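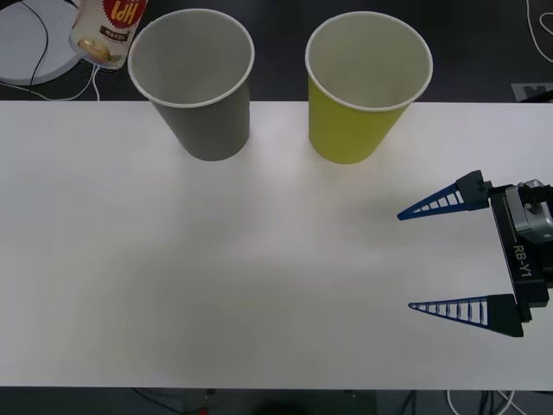 # Potlow Tabletop Task Kit

**For school robotics classes, clubs and student competition teams**

The Potlow Tabletop Task Kit is issued by Nirkura Education for use in supervised student projects. It provides the objects, task cards and score sheets needed to run pick-and-place and pouring exercises on an existing robot arm. The arm, gripper and table are not included.

## Contents

- 80 paper cups, in gray and yellow-green
- 13 printed task cards, in order of difficulty
- One teacher handbook
- Score sheets for team and single entry
- One storage box with lid

Bottles are supplied by the school. Any clear plastic bottle with a screw cap may be used, provided that the gripper can close on it safely.

## Course of Work

Students begin with an empty cup, which is to be lifted and set down on a marked point. Later cards introduce a second cup, sorting by color, and the handling of a capped bottle. The final cards cover pouring and require written approval from the supervising teacher.

Each team keeps a log of its trials. The handbook sets out how failed grasps are to be recorded, and a team that omits them may not enter its results in the Hisora Student Challenge, held each November.

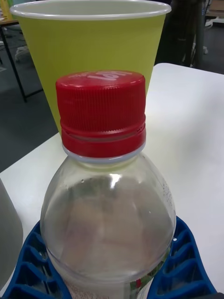 **Can the kit be used with a gripper that our students have built themselves?**

Student-built grippers are accepted for all cards, subject to a safety check by the supervising teacher before the first trial.

## Specifications

| Item | Value |
|---|---|
| Cup height | 80 mm |
| Smallest table width | 700 mm |
| Handbook length | 71 pages |
| Language | English |

## Ordering and Support

Orders are accepted from schools and registered clubs only. Requests should name the supervising teacher and the type of arm in use. Replacement cups are sold separately in both colors.

Questions about the task cards should be addressed to Sunee Onsri, Course Materials. Questions about competition entry should be addressed to Kamol Prasertsri, Student Programs.

Page revised May 17, 2022.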